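February - Opinion, Staff Writer

The Rellcombe government took office promising to publish every public contract. It has published 88 of them. The finance ministry says up to 700 were signed in the same period, and the largest, the 110 million Lasent port deal, is still missing.

The president blames the debt left by the last cabinet. The debt is real - but it does not stop anyone from posting a file.

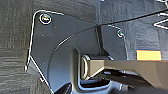
One reader wrote in to say the port deal was signed under the old government and should be judged that way. The payments, though, began 2 months after the handover.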